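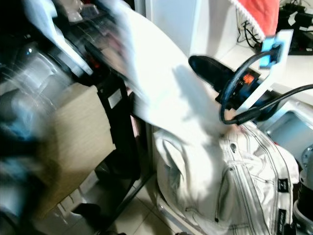 Open day at Pasmont – laundry handling demo

Forum: Service and domestic robots
5 replies

tumbledry_tom
29 Sep 2018
Went to the Pasmont open day in Onanby. Signed in as visitor 221, so it was busier than I expected. Most people were there for the pallet stuff in the main hall, but the laundry demo was in the side room and that is what I'd gone for.

The job is to take clothes from a heap and move them one at a time. Euan Ritchie did the talking. He was clear about what it can and can't do, and took questions while it ran. The light garments went across at a fair lick, much quicker than the clips they put out in July. Trousers were slower. I saw three goes at one pair before it got hold of the waistband.

They gave a figure of 2,064 garments moved since the summer, with 266 that needed a person to step in.

greyfold
I was at the afternoon one. Didn't think much of it. Speed is fine but if you fling a shirt over the top of the trousers you've made your next pick harder. It can't see the waistband if there's a sleeve lying on it. I'd take half the speed and a tidier heap.

Also 266 out of 2,064 is more than one in eight. You would not put up with that from a washing machine.

M_Antoniadis
It isn't a washing machine though, it's a lab demo. Two years ago the same group couldn't pick up a tea towel without two people standing by.

On the flinging, Morfudd Wynne covered that in her talk. The quick swing is on purpose, it opens the cloth out so the next grasp has an edge to go for. Whether it lands somewhere useful is another matter and she said as much.

greyfold
Missed the talk, they'd moved it and didn't change the board. Fair enough if it's on purpose. I still say it should land on a clear bit of floor or a table.

zevano_user
Does anyone know what they count as a person stepping in? We run a Zevano cell at work and the supplier only counts a full stop. If somebody nudges a sock back into reach it doesn't go in the log. Makes a big difference to the number.

Did they try anything with stiff seams? Jeans and work trousers are where ours gives up – the fingers close on the thick part and slide off.

tumbledry_tom
I asked about that. Euan said any touch counts, including moving a garment, so 266 is the harsh version. No jeans while I was there. The trousers I watched were off-white ones with dark stitching and a fly zip, and the seams looked fairly heavy to me. It did better going for a fold in the leg than for the seam.

Agree with greyfold about where things land. The trousers ended up with a light garment draped over them and I'd have liked a longer look at how it sorted that out, but the next group was waiting at the door.

Slides are meant to be going up on the Pasmont site. I'll post the link if I see them.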